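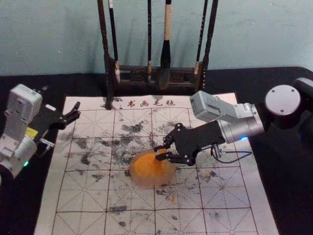 Cómo segmentar demostraciones bimanuales cuando uno de los brazos no hace nada (o casi nada)

Llevo un tiempo prometiendo escribir esto y siempre acababa mandando a la gente un correo larguísimo con medio código pegado. Así que allá va, ordenado más o menos, el método que usamos en Cakach para partir las demostraciones de dos brazos en tramos que luego sirvan para entrenar. Lo montamos entre Nanna Toft y yo, con bastantes broncas de Kirsty Morrison, que es la que después se come los datos y a la que no le hace ninguna gracia recibirlos mal cortados.

La tarea con la que voy a explicarlo es la de limpieza del fieltro de caligrafía. La elegimos porque es de contacto suave, el material cede y las fuerzas son pequeñísimas, o sea, todo lo que hace sufrir a un segmentador clásico. Si te funciona con una esponjilla sobre fieltro, con un destornillador vas sobrado.

Qué necesitas antes de empezar

Las trayectorias articulares de los dos brazos, sincronizadas. Los valores de las manos, dedo a dedo. El vídeo de la cámara de cabeza. Y, si la tienes, una estimación de fuerza en la muñeca. Nosotros la sacamos de las corrientes de los motores y es bastante fea, pero vale.

Nuestro conjunto tiene 135 demostraciones. Con menos también funciona, lo que pasa es que el paso 3 se vuelve caprichoso.

Paso 1. Alinear los relojes de verdad

Ya sé que tu grabador dice que está todo sincronizado. El nuestro (Delex, versión de julio) también lo decía. Busca en cada demostración un gesto brusco que se vea en el vídeo y en las articulaciones — el cierre de la mano al agarrar el objeto va de maravilla — y calcula la correlación cruzada entre el flujo óptico en la zona de la mano y la velocidad de los dedos. El pico te da el desfase. A nosotros nos salieron 18 milisegundos bastante constantes. Corrige por demostración, no con un valor global, que en cuanto alguien reinicia un nodo cambia todo.

Paso 2. Tratar cada brazo por separado

Mi primer intento fue concatenar los dos brazos en un vector enorme y buscar puntos de cambio ahí. Un desastre. En esta tarea la mano derecha aprieta y frota, mientras que la izquierda se pasa buena parte del tiempo abierta por encima del fieltro, esperando. Si las mezclas, el ruido de la quieta te mete cortes por todas partes, porque al normalizar las señales estás inflando unas variaciones que no significan nada.

Lo que hacemos ahora es correr la detección por separado en cada brazo y fijar un umbral mínimo de energía antes de normalizar. Si en una ventana el brazo no llega al umbral, se etiqueta como «espera» y punto, ni se mira. El umbral lo sacamos grabando los brazos parados un rato y cogiendo el doble de la varianza que sale.

Ojo, que espera no quiere decir inútil. Una mano abierta y colocada sobre la zona de trabajo está lista para intervenir, y la política tiene que aprender esa postura también. No borres esos tramos, por favor. Yo los borré en la primera versión y la política aprendida dejaba caer el brazo izquierdo encima del fieltro en cuanto no sabía qué hacer con él.

Paso 3. Encontrar los contactos

Para el contacto no me fío de la fuerza sola. Con un objeto blando la subida es tan gradual que cada persona pondría el corte en un sitio distinto. Combinamos tres pistas: la altura de la muñeca respecto al plano de la mesa, la fuerza estimada y la nitidez del objeto en el vídeo. Esta última fue idea de Nanna y me encanta, porque es tontísima. Cuando la mano está dando toquecitos o frotando, el borde de una cosa mullida sale borroso; cuando está apoyada y quieta, sale definido. Basta con la varianza del laplaciano en un recorte alrededor de la pinza.

Con esas tres señales entrenas un modelo oculto de Márkov pequeño. Nosotros usamos cuatro estados: aproximación, contacto quieto, contacto en movimiento y retirada. Inicialízalo a mano con 2 demostraciones etiquetadas por ti y deja que ajuste el resto. Sí, dos bastan, aunque elige una limpia y otra bien torcida.

Un aviso sobre el recorte: el fieltro lleva impresa una cuadrícula con diagonales discontinuas, y encima está lleno de manchas de tinta. Toda esa textura te sube la nitidez aunque el objeto esté desenfocado. Recorta ajustado al color del objeto (el nuestro es naranja amarillento y se separa muy fácil del blanco roto) y olvídate del fondo. Y cuidado con usar una máscara de color a secas, que cualquier manchita naranja en el fieltro se te cuela. Quédate con el componente conexo más grande y ya está.

Paso 4. Juntar los dos brazos

Ahora tienes dos listas de cortes. Se superponen y los que caigan muy cerca se fusionan en uno solo, quedándote siempre con el instante del brazo que está en contacto. El que toca manda. Los demás se dejan tal cual, cada uno con la etiqueta de su brazo.

En el conjunto entero nos quedaron 1954 tramos. Kirsty revisó una parte a ojo en Gezer, nuestra herramienta de anotación, y lo que peor salió fueron las retiradas: el modelo las cortaba pronto cuando el operador levantaba la mano despacito. Lo arreglamos a medias exigiendo que la muñeca supere una altura mínima durante varias muestras seguidas. A medias, insisto.

Paso 5. Comprobar que ha servido de algo

Entrena la misma política con tus tramos y con cortes a intervalos fijos, misma semilla, mismos datos. Si no ves diferencia, sospecha del paso 1 antes que de nada. En nuestro caso lo que mejoró fue sobre todo el paso de apoyar a frotar; con cortes fijos el brazo se quedaba apretando en el mismo punto una eternidad. En la parte de agarrar no vi mejora ninguna, y mira que la busqué.

Cosas que me han preguntado

Si vale para pinzas de dos dedos: sí, y es más fácil, tienes una sola señal de apertura. Con manos de varios dedos yo hago la media de los nudillos y pierdo información a cambio de dormir tranquila.

Si hace falta la cámara de cabeza: para la nitidez necesitas alguna que vea la zona de contacto sin que la tape la muñeca. El equipo de Cundumgate lo probó con una lateral y me dicen que les va bien, aunque tuvieron que rehacer el recorte entero.

Si se puede hacer en línea: todavía no. El modelo mira hacia delante para decidir y la versión causal que tengo a medias confunde las retiradas lentas con contacto en movimiento más de lo que me gustaría. Cuando la tenga presentable la subo junto al resto de los scripts.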